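Flandine, máquina manual para pasta: once meses dándole a la manivela

Por Mieke Hermans
10 de junio de 2020

Tenía esta reseña prometida desde mayo, cuando varios de vosotros me escribisteis preguntando si la máquina de pasta que mencioné de pasada en la receta de los tallarines con limón merecía la pena. La respuesta corta es que sí, con un par de peros. La larga es la que viene ahora, así que poneos un café, que ya sabéis cómo soy cuando me preguntan por cacharros.

La Flandine es una laminadora de manivela de las de toda la vida: dos rodillos lisos, una rueda lateral para elegir el grosor y un accesorio de corte que se engancha detrás. La compré en Wolance por 67 euros, gastos de envío aparte, después de haber pasado años estirando la masa con el rodillo de mi suegra y de haber jurado, después de cada lasaña, que no volvía a hacerlo. Llegó bien embalada, con un manual traducido de aquella manera (la palabra "sprocket" aparece tal cual, en mitad de una frase en castellano) y con la mordaza para fijarla a la mesa en una bolsita aparte que estuve a punto de tirar con el cartón.

Lo primero, antes de estrenarla, es pasar un trozo de masa que luego se tira. Yo pasé cuatro, porque los tres primeros salieron con un rastro gris de la grasa de fábrica y no me fiaba. El cuarto salió limpio. No la lavéis con agua ni aunque os lo pida el cuerpo: pincel seco, un paño y paciencia. Mi amigo Dorin Sima metió la suya debajo del grifo el primer día y el rodillo de abajo le estuvo chirriando todo el verano.

En cuanto al funcionamiento, me gusta mucho. La manivela gira con suavidad, no se sale de su sitio (la de mi hermana, de otra marca, se cae al suelo cada dos vueltas, qué desesperación) y los grosores están bien escalonados. Para lasaña me quedo en la posición cinco, para tallarines en la seis, y la última solo la uso para raviolis cuando la masa lleva bastante yema, porque si no se rasga en cuanto la miras. El salto entre la tres y la cuatro es un poco brusco; lo resuelvo pasando la lámina dos veces por la tres, doblada, y ya va sola.

El cortador de tallarines va estupendo. El de espaguetis, regular: si la masa está un pelín húmeda, los hilos salen pegados de dos en dos y hay que separarlos con los dedos, que tiene su encanto una vez pero no cuando hay gente esperando en el comedor. Dejando secar las láminas un ratito sobre un paño la cosa mejora muchísimo.

Y ahora el asunto de la mesa, que fue lo que más me preguntasteis. La mordaza necesita un borde recto que asome lo suficiente para poder abrazarlo, y hay muchas encimeras y mesas que no lo ponen fácil, bien por el grueso, bien porque llevan un remate o un perfil por el canto. Medid antes de comprar, por favor. También influye la superficie para amasar: a mí me gustan lisas y claras, y las de dibujo marmolado me parecen preciosas, aunque tienen la pega de que la harina se pierde de vista entre el blanco y crees que has recogido cuando todavía queda media cocina por recoger.

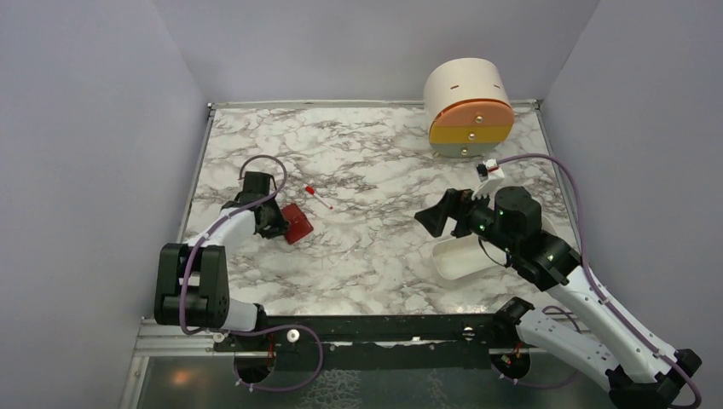

Superficie con dibujo de mármol blanco y vetas grises y pardas, con perfil metálico al fondo.

En mi casa la tengo puesta en la esquina de una mesa vieja de pino, con un trozo de fieltro entre la mordaza y la madera para no dejar marca. Aun así, cuando la masa va dura, la máquina se balancea un poquito y hay que sujetarla con la mano libre. Como la otra está dando a la manivela, la lámina acaba saliendo a su aire. Lo ideal es hacerlo entre dos. Mi vecino Lợi Quan, que es un santo y además vive al otro lado del rellano, viene a recoger las láminas según salen y se lleva a cambio su ración de tallarines, y creo que los dos salimos ganando.

Os dejo la masa que uso siempre, por si queréis probar: cuatro huevos medianos, harina hasta que la masa deje de pegarse a las manos, y un reposo largo, bien tapada, que es donde casi todos fallamos por las prisas. Nada de sal en la masa, la sal va en el agua. Si el día está muy húmedo pide más harina, y eso se nota mejor con los dedos que con la báscula. La vez que más hice fue para el cumpleaños de mi padre, que saqué 1.042 gramos de tallarines ya cortados (los pesé por puro orgullo) y la Flandine aguantó toda la tarde sin quejarse. Mi brazo derecho, bastante menos.

A los pocos meses se me aflojó el tornillo de la rueda del grosor. Escribí a Wolance y me contestó un tal Jericho Barredo, amabilísimo, que me explicó cómo apretarlo quitando la tapita lateral y me mandó además un tornillo de repuesto que todavía tengo en el cajón. Diez minutos de arreglo y hasta hoy. No sé si siempre atienden así, pero a mí me trataron de maravilla.

También probé, prestada, la Tô, que cuesta bastante más y lleva motor. Es comodísima y deja las dos manos libres, eso no se lo discute nadie, pero hace un ruido que no hay quien converse al lado y ocupa medio armario. Si hacéis pasta todas las semanas para una familia grande, miradla. Para lo mío, que son un par de veces al mes y con la radio puesta, prefiero la manivela.

Lo que me gusta: la suavidad del giro, el cortador de tallarines, que cabe en un estante normal y lo bien que responden si algo falla.

Lo que no tanto: el cortador de espaguetis, el baile de la mordaza y ese manual, que alguien debería leer en voz alta antes de volver a imprimirlo.

Nota: cuatro cucharas de cinco.

La semana que viene os cuento qué tal el secadero plegable de Brostasdale, que me llegó ayer y sigue en su caja, y contesto a los comentarios que quedaron pendientes en la entrada de los ñoquis.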